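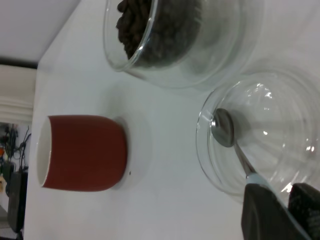
How do you measure whole beans without a scale?

Posted by Kwesi Abubakari in January | 242 views | 3 shares

My kitchen scale died and I'm scooping beans with a regular spoon until I replace it. Some mornings the coffee is great, some mornings it's brown water! I make one mug at a time in a little press. Is there a spoon count that works, or am I kidding myself?

3 comments

Rommel Buenaventura

I did this for a whole winter at our place in Hendmont. Spoons vary a ton, so pick one and stick with it (mine's an old soup spoon, and 9 level scoops of beans does my big mug). If it's weak, add one next time and write it down.
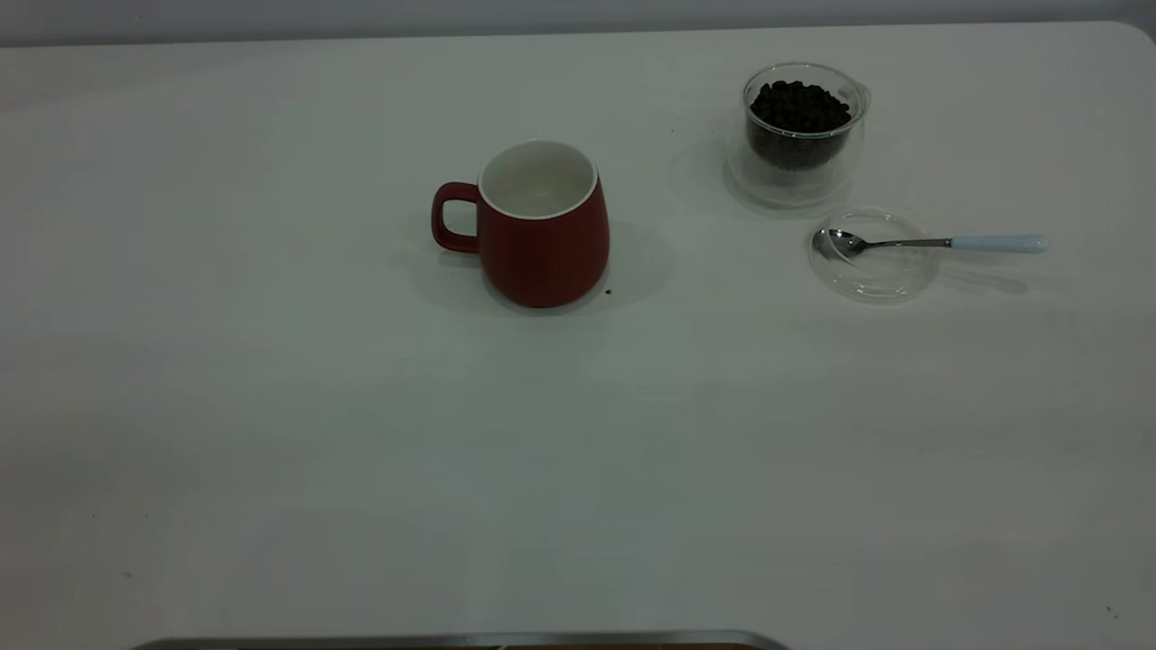 Storage matters too, at least it did for me. I used to scoop straight out of the bag and half of it went on the floor. Now I tip the beans into something with a wide mouth before I start, like a clear glass container where they sit a little below the rim, and I can get the spoon in without beans hopping all over the table. Whatever's left goes back in the bag!

Catacutan

Just buy a scale, they're cheap.

Jorness

Level scoops, yes. Heaped ones are never the same twice.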